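Erness Library to Close Its Lower Floor for Shelving Work in August

The Erness public library will close its lower floor for most of August while the fixed metal shelving put in when the building opened is taken out and replaced. The upper floor, which holds the children's room, the newspapers and the public computers, will stay open at its usual hours.

The town council approved the work at its last meeting before the summer break. It voted on the shelving together with a change to the library's opening hours, and both passed without an amendment.

Pui-shan Tai, the head librarian, told the council that the old shelving had become hard to repair. The firm that made it stopped selling brackets years ago, and the library has been moving parts from one bay to another to keep the most heavily used ones standing. In the local history section, 18 bays now have at least one shelf that can't be used.

"We have been putting the atlases on the floor," Tai said. "People can live with that for a month or so. It has been a lot longer than a month."

The contract went to Bratance, a joinery firm that has done similar work at two schools in the county. It will supply and fit freestanding bookcases and will take the old metal away for scrap. The council's share of the cost comes out of the building repair fund. The rest comes from a bequest left to the library by the Gill family, which must be spent on furniture or books.

Councilors asked whether the new bookcases would hold as much as the old ones. Tai said they would hold slightly less, and that the library had planned for it. Staff went through the lower floor during the spring and set aside 1,311 books that were damaged, out of date or duplicated. Those in fair condition will be sold from a table in the entrance hall, starting at 10 a.m. on the first morning of the closure. Hardbacks and paperbacks will be the same price. Anything left over goes to the county book exchange.

The local history section is not part of the sale. Its books, maps and bound newspapers will be packed first and kept in the meeting room on the upper floor. The meeting room can't be booked until the work is finished, and groups that use it have been offered the side room at the town hall in its place. The chess club has already moved. The evening language class will stop for the month and start again in September.

Readers who need something from local history during the closure can ask at the upstairs desk. Requests made before noon will be filled the same day where possible. The bound newspapers are the exception. They are heavy, they will be stacked at the back of the room, and staff have asked that people wait until the lower floor reopens.

Returns will work as before. The drop box by the side door stays in use, and books can also be handed in upstairs. Loans due while the lower floor is closed will be extended automatically, and there will be no late charges on them. Reserved books will be held for 2 weeks, double the present limit.

The closure also affects the library's copying and printing service, which has been run from a counter near the lower entrance. The copier will move upstairs beside the public computers. Prices are not changing. Color copies won't be available until the second machine is set up again on the lower floor, and large-format copies of maps will be stopped for the same period.

The copying counter itself will not come back in its old form. The new plan puts the copier, paper and a small work table against the wall by the stairs, with open shelves next to it. That frees enough floor for a reading table with seats for 7, the first on that level. Several people who answered the library's survey last winter had asked for somewhere to sit near the reference books. 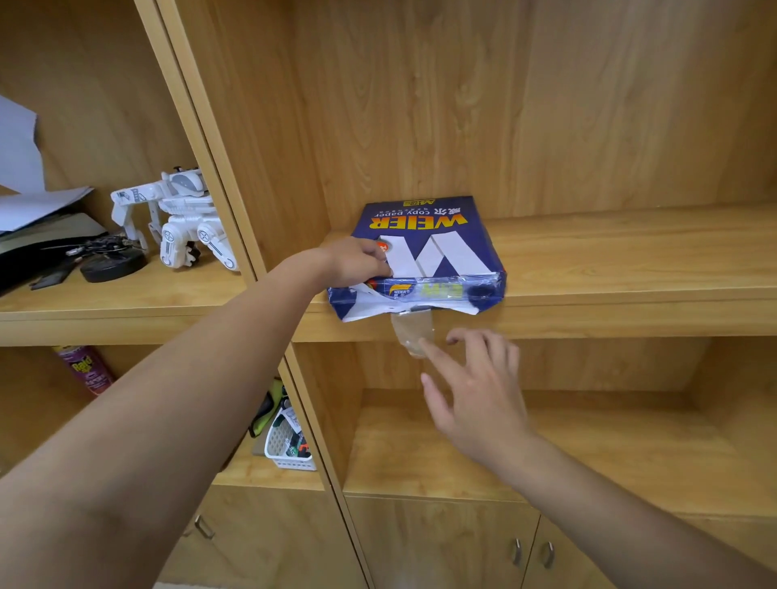

Can I still use the lower entrance while the work is going on?

The lower entrance will be locked for the whole of the closure, so visitors should come in by the main door on the street side. The ramp at that door leads straight to the elevator, and the elevator will run to the upper floor as usual.

Parking behind the building will be reduced. Bratance needs the row nearest the lower entrance for its truck and for the old shelving as it comes out. The two accessible spaces have been moved to the street side and marked with temporary signs. The bicycle rack is staying where it is.

The firm expects to do the noisy part of the job, which is cutting the old uprights away from the floor, before the library opens each morning. Work will start at 7 a.m. Residents of Flalliner Lane, which runs along the back of the building, have had a letter with the hours and a phone number to call if there is a problem.

The floor will be patched where the uprights were bolted down. The council looked at replacing the whole floor covering at the same time and decided against it for cost. Tai said the marks would mostly be under the new bookcases.

The change in opening hours takes effect when the lower floor reopens. The library will open an hour later in the morning and close an hour later in the evening. Tai said the morning hour had been the quietest of the day for several years, while staff regularly had to ask people to leave at closing time. The children's story hour will move back by an hour to match.

The council will receive a report on the cost of the work at its fall meeting. Any money left from the Gill bequest will go toward large-print books, which the library has had trouble keeping in stock.

Questions about the closure or the book sale can be put to staff at the upstairs desk. A plan of the new layout is on the board in the entrance hall, and printed copies are available on request.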